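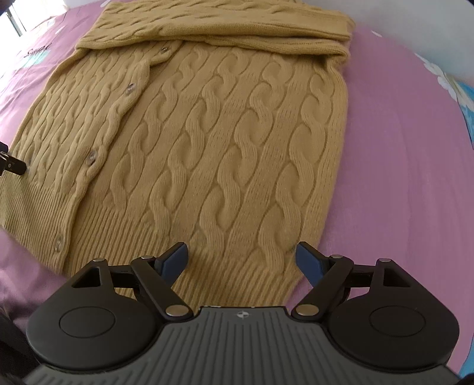

Which finger tips should a site fit before it begins the knitwear portion of the gripper comparison?

The soft tips should be fitted first, and the hard tips should follow once the first full set of folds has been recorded and checked.

Dear list members,

The question above has reached the coordination desk at Homenberg from several sites in slightly different forms, and we are therefore replying to the whole list. The most complete version came from the Grustadau site and is quoted here with their agreement.

> We have finished the towel and pillowcase portion with both grippers
> and are ready to move on to garments. Before we do so, we would ask
> for guidance on three points.
>
> First, the protocol does not say which tips to use for heavy knits.
> On our trial garments the hard tips closed on the hem reliably but
> left marks in ribbed fabric. The soft tips left no marks but slipped
> when the operator lifted quickly.
>
> Second, the wide lens on the hand-held unit bends straight edges
> toward the sides of the view. Our operators disagree on whether a
> fold should be judged from the recording or from the bed itself.
>
> Third, we have been using plain sheets only. May we use printed ones?
>
> Grustadau site

On the first point, the order given at the top of this message now applies to all sites. The slipping that Grustadau reports was also seen at Homenberg. It was much reduced when operators closed the fingers fully, paused, and only then lifted. Please record the pause as part of the fold and do not trim it out. Sites that have already begun with the hard tips need not repeat their work, but should say so in the remarks column of the log.

For cable knits in particular, we ask operators to take hold at the ribbed hem. A raised cable gives the fingers an uneven surface, and in our own trials the grip was less steady there than on the fine ribs. Cardigans should be buttoned and laid with the front facing up. The upper part may be folded over before or after the hem is brought up, provided that one order is kept for the whole set. Buttons should be kept clear of the tips at all times. Two of our tip pads were cut in May by the edge of a button, and replacements are slow to arrive.

On the second point, a fold is to be judged from the bed. The recording is made for the controller, and the bending of edges in it is expected. A placket that is straight on the bed may well look curved in the recording, and this is not a fault in the fold or a reason to reject it. Lens correction is carried out at Homenberg after the files are received. Sites are asked not to apply any correction of their own - the Firkutberg files had to be sent again last month for this reason.

On the third point, printed sheets are allowed and indeed welcome. The fixed arm at Karam did well on plain sheets and noticeably worse on patterned ones, and we would like to learn whether the hand-held unit gives recordings that help with this. Lettering, flowers and strong color are all acceptable. We ask only that the same sheet stay in place until a set is complete.

The size of the sets is unchanged. Each site is to record 400 folds, of which 300 are to be made with the hand-held gripper and the remainder with the fixed arm. A set consists of 5 folds of the same garment, started from the same layout. The controller settings distributed with the last release remain in force, and closing force should stay at 42 percent for knitwear regardless of the tips fitted. Sites that believe a different value is needed should write to the list before changing it.

Two smaller matters have also been raised. Operators should check the pivot screws on both fingers at the start of each session, as a loose joint lets the tips meet out of line and the log will not show it. Window light across part of the bed is acceptable, and blinds may be left open until 4 p.m., after which the room lamps should be used.

A revised protocol containing these changes is being prepared and will be placed in the shared folder. Until it appears, this message may be treated as the current instruction. Replies should go to the list and not to the desk alone, so that the other sites may see them.

Respectfully,
Coordination Desk, Homenberg
Gripper Comparison Group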